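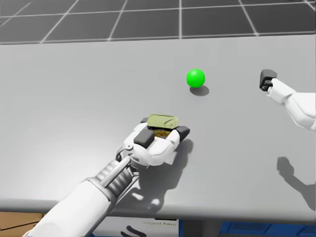 Two-handed work at the Vamlow bench: a packet in the left hand, a green ball on the table.

Skement Twin-Arm Practice Bench

Our open day at Yorath is the friendliest way to get to know the Skement, and we do hope you'll come along. The bench lives entirely on screen - a simulated table with a pair of arms - and you are welcome to take the controls yourself for as long as the queue behind you allows. Bring a colleague, bring your awkward questions, and wear something comfortable, as people tend to stay longer than they meant to!

The first session is all about the approach. We start with a plain ball on a plain table, and you learn to bring an open gripper up to it from the view at the wrist, which takes a little getting used to if you have only ever worked from a camera overhead.

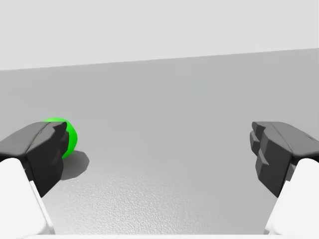 Do I need any programming to try it?
None at all. Our staff load the task for you, and the hand controllers do the rest. If you'd like to see the scripts afterwards, just ask and we'll gladly open them up.

Once you have the feel of it, we talk about lining up. A ball close to one finger can be pushed away if the jaws shut too soon, so we encourage visitors to shift the whole gripper across first and only then think about closing. Every attempt can be saved and played back at half speed, and the standard licence keeps up to 2000 of them before you need to clear any out.

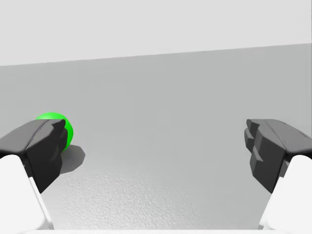

One visitor from the December open day wrote to us afterwards that the slow playback had taught her more than the driving, and that she would have liked a longer turn with it. We have taken that to heart, and playback now has a station of its own.

The last part of the visit brings in both arms and the wider view over the table, with the floor grid stretching off behind. You can choose which arm goes for the ball, or share the job between two people, one controller each (this gets rather noisy, and we wouldn't have it any other way).
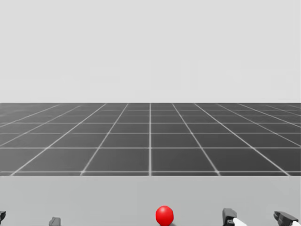 What comes with the bench

- Skement software for 2 workstations
- One pair of hand controllers
- Zurnon task library, 600 ready-made exercises
- Playback viewer with notes
- A day of training at Yorath or at your own site

Stock code: Skement 1000. Page last updated 3/19/24. To book a place at the next open day, please use the Vamlow contact form and mention whether you'd like a turn at the controls.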